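Courses > Facilities and Networks > Handouts > Unit 5

Filed under: Racks, Cabling & Other Heavy Things

Unit 5: Putting Gear in a Small Rack
Cleltonham Evening Program. Revised 9/5/18.

Bring the screw packet from Unit 4. If you lost it, the desk sells another for more than it should.

1. Read the rails first

A rack is two strips of metal with holes in them, and people still manage to get it wrong. The holes repeat in groups of three, and each group is one unit (1U), 1.75 inches tall. The spacing inside a group is uneven, so a screw that lines up nicely at the top of a device and misses at the bottom means you started one hole off. Take it out and move it. Do not enlarge the hole. The program owns a drill and it is locked up for this reason.

Standard gear is 19 inches across the front, ears included. Depth is anybody's guess, so measure.

2. Order of loading

Heavy things go low. On an open frame this matters more than in a cabinet, because an open frame has fewer ways to forgive you. Switches weigh very little and can live at the top, where the ports are easy to reach and the patch cords can hang down.

Leave room for air. A server pulls it in at the front and throws it out the back, and a manual taped over the vents will be read by no one.

3. Protecting the bench

Put something soft under the work before you unpack. Bubble wrap is fine, and you already have yards of it from the shipping box. Keep it clear of the vents, and keep bare circuit boards off it unless it is the antistatic kind. Popping it during lecture costs you a point — I have a good ear.

4. A short stack

Study the order from the top down: a dark blue switch, then a server with its drive bays facing forward, then a black chassis with an open cavity across the front. 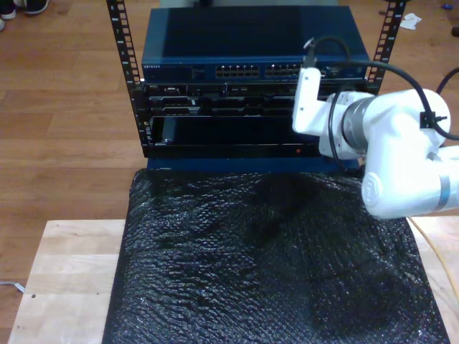 Lorna Sison wrote back on the March draft that I had the loading order right and the labor wrong: two people should lift a server, one should drive the screws, and the one with the screwdriver should be the one who talks least. I have adopted the first half. The rest would cancel the class.

5. For next time

Sketch a layout for the Trevaskis closet, bottom unit first, and mark any units you would leave blank. Worth 40 points. Neatness counts, a little.

Related handouts
Unit 4: Screws, Cage Nuts and Regret
Unit 6: Patch Cords and Where They Go
Reading a Votton Port Map
Closet Survey Form 362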